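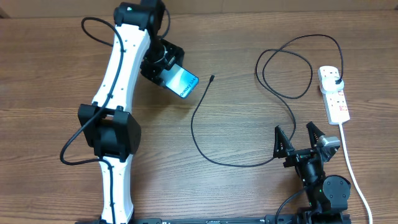
Wood Grain: Why a Tabletop Has Stripes

Grain is the pattern of lines on a piece of wood. It was made while the tree was growing.

How the lines form
A tree trunk gets wider each year. New wood grows in a thin layer just under the bark. In spring the tree grows quickly and makes light-colored wood. In summer it grows slowly and makes darker, harder wood. One light band and one dark band together make one growth ring.

Why rings turn into streaks
Cut straight across a trunk and the rings look like circles. Cut along the length of the trunk, as a sawmill does for boards, and the same rings show up as long streaks. Tabletops are usually made from boards cut this way, and the streaks often run along the longer side of the table.

What is inside
Wood is made of tiny tubes called fibers. Most of them point up and down the trunk. In the living tree, some carried water from the roots to the leaves. Wood splits easily along the fibers and is much harder to break across them.

Words to know
Growth ring: one year of new wood.
Fiber: a long, thin wood cell.
Knot: the place where a branch joined the trunk.

Try it
1. Find a wooden table.
2. Lay a sheet of thin paper on it.
3. Rub the side of a crayon gently over the paper.
4. Turn the paper and rub again in another direction.
If the surface is very smooth, the streaks may not show. Try an unpainted board.

Written by Azucena Cervantes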